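Writing the Family Place
Handout for Session 4, Personal Essay Workshop
Instructor: Naheed Jatoi
15/09/2018

Last time we looked at openings. Today is about place, and in particular the places we lived in before we were old enough to choose them. Most of you have turned in a first page that names a town and then leaves it. The town of Clillcombe appears in one draft nine lines before the end and has no weather, no shops and no smell. I would like us to fix that kind of thing before the long draft.

1. What memory gives you

Childhood memory is good at surfaces close to the ground. People remember linoleum, the underside of a table, the third stair. They are much less reliable about the layout of a whole house, and worse about the order of events. Write down the close things first and leave the floor plan for later.

When I started writing about my grandmother's house in Hondale, I had it facing the river. My cousin sent me a photograph and the river was behind it. The page I had written about sitting on the front step and watching the water was wrong in every detail, and I kept a version of it, with a sentence admitting the mistake. You are allowed to do this. A reader will usually trust a writer who says "I had this wrong for thirty years" more than one who never hesitates.

2. Objects

Pick an object that was handled. A thing that sat in a cabinet tends to stay in its cabinet on the page too. In my own family the handled object was a flour tin, and I have used it in two essays, which may be one too many.

An object needs a verb near it. "There was a brass lamp on the shelf" gives us a shelf. "My uncle filled the brass lamp before supper and let no one else touch it" gives us the uncle. Go through your draft and underline every "there was" and "there were." Keep the ones you need. 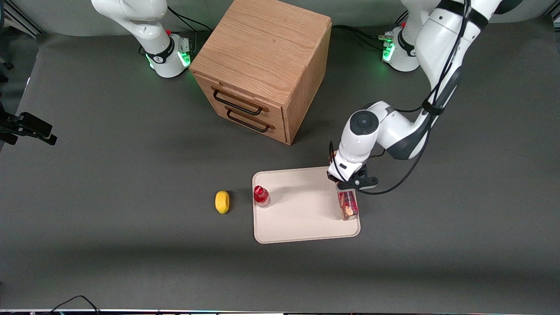 The same goes for food. Family essays are full of meals, and the meals are often lists. If you name six dishes, the reader will remember none of them. Choose one and stay with it long enough for somebody at the table to speak.

3. The people in the place

Parents are hard to write because we tend to arrive with a verdict. Try putting off the verdict. Describe what your mother did with her hands between coming in the door and sitting down. If she never sat down, that is your paragraph.

Be careful with the comparison that explains a whole person – father as mountain, mother as harbor. One of these can carry an essay if it comes from the actual place. Two will fight each other. If your family never lived near the sea, look again at the harbor.

4. Moving

Several of you are writing about a family that moved often. The temptation is to give each house its own paragraph in order, and the essay turns into a list of addresses. Some other ways to handle it:

Start in the third or fourth house and let the earlier ones come in when something calls them up.
Follow one piece of furniture through all the moves.
Write only the days of packing and skip the houses.
Leave out a whole house and say that you are leaving it out.

The last of these worked well in the Bukhari essay we read in week two. The missing house is mentioned in a single line on the second page, and by the end it is the one we want to hear about.

5. Dates and facts

If you use a historical fact, check it. A draft from an earlier class said the church in the writer's village was built in 1564. The stone over the door gave a different year, and the family had been repeating the wrong one at weddings for three generations. The writer ended up with a better essay about the family.

In-class exercise (20 minutes)

Write about a doorway in a house you no longer live in. Stay within reach of the door. One person may come through it. Do not explain who they are until the last two sentences, and leave the explanation out if the piece holds up without it.

For next week

Bring a revised first page plus one new page, typed, double spaced. Read the pages in the course packet from 289 to the end of that chapter and mark one place where the writer admits to not knowing something. We will start with those.

Long drafts are due the first week of December. Please put your name on every page – I had two untitled, unnamed essays about grandmothers last year and gave one of them back to the wrong person.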